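4.3 Laying the work surface and placing the totes

Do this section after the arm is bolted down and before teaching any points. It takes one person, but a second pair of hands helps with the paper.

You will need kraft paper, blue painter's tape, a straightedge, a marker and two blue totes from the Lomden kit.

1. Press the emergency stop on the teach pendant. Leave it pressed until step 9.

2. Clear the table and wipe it down. Grit under the paper shows up later as height errors in the grasp.

3. Roll out the paper and pull it flat from the centre. Faint fold lines are fine. Replace the sheet if a crease stands high enough to catch a tote.

4. Mark the long edge every 50 mm, starting from the end nearest the robot base.

5. Run the lengthwise tape first, then the crosswise tape, using every fourth mark. Press each strip down with the straightedge. Don't stretch the tape – it creeps back overnight and takes the grid with it.

6. Set both totes at the robot end of the grid, with the right-hand one under the gripper's home position.

7. Keep pendants, power strips and cables on the white side table. Nothing with a cord goes on the paper.

CAUTION: Keep your hands out of the totes whenever the emergency stop is released, even if the arm is standing still.
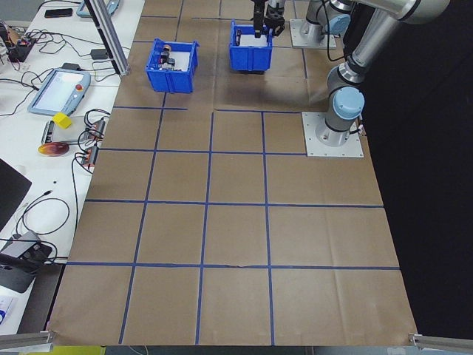
Figure 4-2. Taped work surface with both totes in place and the gripper lowered into the right-hand tote.

8. Check that no cable near the base can reach the arm's path. Tie back any that can.

9. Release the emergency stop and load program 867 (tote check). Run it at slow speed. The gripper should enter the right tote without touching the walls.

10. If the gripper touches a wall, stop the arm and move the tote, then run the check again. Do not edit the taught point to suit a tote that has been put down crooked.

Note: Fault 1507 at step 9 means the arm met resistance on the way down. Look for a part standing on end in the tote before you suspect the gripper.

Looking after the surface

Small wrinkles along a tape line can be pressed flat and taped over. A tear that crosses a line means a new sheet and a repeat of steps 3 to 10. Record each new sheet in the Gosby cell log with your initials and the program number used for the check.

Section revised April 1, 2021 by Ilham Filali. Send corrections to Ridwan Teoh.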